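Bench Notes > Arms and Grippers > Swapping fingers, again

Search this blog Go

Swapping Fingers, Again

July 1, 2022

I meant to write this up back when the new gripper arrived, and then the kitchen needed painting and my sister came to stay, and you know how it goes. So it has been a while, and in the meantime I have changed my mind about the thing twice. You're getting the third opinion. I think it will stick, but I thought that about the second one too.

For anyone new: I have two small arms on a rail in the back room, and for a good long stretch now I've been trying to get them to do chores with the kind of stuff you'd find in a kitchen drawer. Trays, sticks, spoons, crumbs. I write my own control code, badly, and borrow other people's when mine falls over. The arms themselves I'm happy with. It's what goes on the ends that eats up my weekends and my money.

The old gripper was a Restonow, the plain one with the flat pads. The new one is a Treteck parallel with angled fingers, and it cost me $569 with shipping, a number I had to say out loud to my wife in a cheerful voice. I'd been reading about it since December. Yae Nishimura has a pair on her setup and kept sending me clips of it picking up a single grain of rice, over and over, with no comment. She's a persuasive person!

First impressions out of the box: heavier than I expected, nicely finished, and the screws were the right length. (If you have ever bought a gripper from a small shop you'll know why I mention the screws.) The fingers come to more of a point than the Restonow pads, and they close straight toward each other without that little sideways wobble I'd gotten used to correcting for. I had it running the same evening. By bedtime I'd decided it was the best thing I had ever bought.

Opinion number two showed up the next morning, when I tried it on the tray.

The trouble with pointy fingers is that they're wonderful on small things and fussy on long, thin ones. A rim is a long, thin thing. The Treteck would take hold of the edge of a tray just fine and then, as soon as the arm lifted, the tray would pivot around that one small contact like a sign swinging on a nail. I tried gripping harder. I tried gripping slower. I tried a strip of shelf liner on the insides of the fingers, which helped a bit and looked awful. The old flat pads had never given me this problem, and I sulked about it for most of a week and wrote a long, grumpy email to Hemi Kereama, who very kindly answered all of it.

Hemi's suggestion was to stop asking one arm to do everything. Let one hold a tool and work along the near edge, and let the other come in low from the opposite side and steady the tray. I'd been treating the second arm as a sort of spare, I suppose, and it was good to be told off about that. So now the test I use goes like this: yellow tray in the middle, crumbs on the table, a thin rod in the left gripper, and the right one coming in toward the tray with its fingers pointed straight at it. Each wrist carries its own little camera, and I'll get to those in a minute.
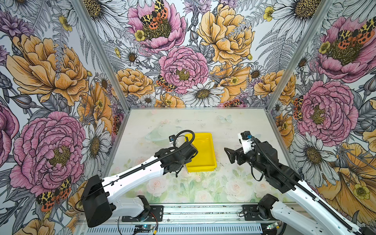

What the cameras taught me

I had put off wrist cameras for ages on the theory that one good fixed view would do. It does not do, at least for anything thin. From a fixed view, the tip of a rod and the rim of a tray can look like they're touching when there's a gap you could slide a cracker through. With a camera riding on the wrist you see the last bit of the approach properly, and the number of times I had to stop and reset dropped off right away.

The cost is cable. Every camera wants one, and every cable wants to be in the way. On the left arm I gave it a big loose loop over the wrist, which looks untidy and works beautifully. My first try had it pulled snug along the link, and the first time the wrist rolled all the way over, the plug popped out. Leave more slack than looks reasonable, then leave a little more.

People always ask about the wallpaper, so yes, it's staying. Heather McKinnon warned me that a busy background would confuse my tray finder, and she was right for precisely one afternoon. The yellow roses gave it fits. After I retuned it to look for the rim shape along with the color, it settled down, and I've come to think the flowers did me a favor, because it now copes with my actual kitchen table too. The tabletop print was a harder fight. Crumbs on pale roses are not easy to pick out, and I still get a butterfly reported as a crumb now and then. I've decided to be fond of that.

Controllers, briefly

I also tried two controllers while I had everything apart. One was the Tumdale board I've used from the beginning, and the other was Xavier, the little open project that Cameron Tamihana has been patiently talking up on the forum. I ran 50 tries of the tray job on each, same gripper, same crumbs more or less. Tumdale dropped or spun the tray on 11 of them. Xavier did it on four.

Now, I wouldn't hang too much on that. I had already practiced on Tumdale, so I was better at the setup by the time I got to Xavier, and I'm sure that counts for something. But the motion was smoother to my eye, especially at the start of a move, where Tumdale has always had a bit of a hiccup. The Xavier documentation is thin in places and I had to ask Cameron what two of the settings meant. One of them, he said, doesn't do anything yet.

So which gripper?

Opinion number three, then. If you have one arm and want to move trays and boxes and cups, get the flat pads and spend the difference on a decent camera. If you have two arms, or you care about small, fiddly things, the Treteck is worth it — once you stop expecting it to behave like the flat one. I'm keeping mine on.

Saskia Ngata has offered to print me a set of wider fingertips that slip over the points, and if those hold up I may end up with the best of both. They're due in the mail next week. I'll try them on the tray first and then on the good teaspoons, if I'm allowed.

11 comments
4 shares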